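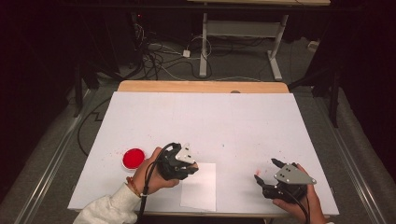
What the project was about

My project for the Materials and Making module looks at white work surfaces, and in particular what happens to them when people do paper crafts on them all day. I picked it because I've ruined more clean sheets of paper than I'd like to admit by putting them down on top of yesterday's crumbs. The white board on the wooden table has tiny red flecks on it, and they gather near the round red lid or dish. From across the room I'd have called that surface clean. Put a fresh square of paper down on it and you start to care quite a lot!

My question was a simple one: does a white surface help people keep their paper clean, or does it just make the mess look worse?

How I went about it

The work took 6 weeks, ending in December, in the Hoketti room on the Nadden site. I used two ways of setting out the work. In the first, which I called Flores, everything shared the surface: paper, colour, lids, the lot. In the second, called Devness, the paper stayed on one side and anything that could shed or smear stayed on the other. (The names come from the labels on the two storage boxes I kept my things in, so don't read anything into them.)

Altogether I checked 685 sheets by eye under the same desk lamp. A sheet was marked if I could see a speck or smear at arm's length. I'd meant to use a magnifier, but then practically everything counts as dirty and you learn nothing, so that went after the first Monday.

Wiping was the same every time: a dry brush first, then a damp cloth, then a dry cloth. Doing it in the other order drags colour across the board and you end up with a pink haze that takes ages to shift.

What I found

With the Flores layout I marked 72 sheets. With Devness it was far fewer, although I lost part of one week's tally when I spilled tea on my notebook, so I'm not giving a figure for it. The difference was big enough to notice without one.

Loose specks were the smaller problem. They brush off paper if you leave them alone, and it's the pressing down that does it, when somebody flattens a sheet with a speck underneath. Smears were worse and mostly got carried over from whatever had last touched the colour. Blue-green was a pain for this, as you don't spot it until it's on the next thing.

Plenty of bare white in the middle made a difference too. With the sheet up in the far left corner and the rest of the top left open, it's easy to see what still needs a wipe, though a soft grey shadow can pass for a smudge. I scrubbed at one for a good while before I moved the lamp.
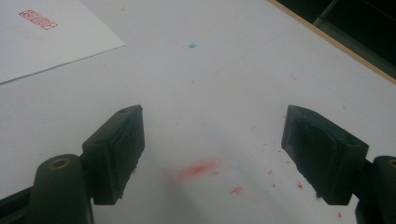 What I'd change

Arvid Isaksson, my tutor, asked why I hadn't tried a grey surface as a comparison, and he's right, I should have. I'd also like a second person checking the sheets, as I got stricter towards the end and had to go back over some early ones.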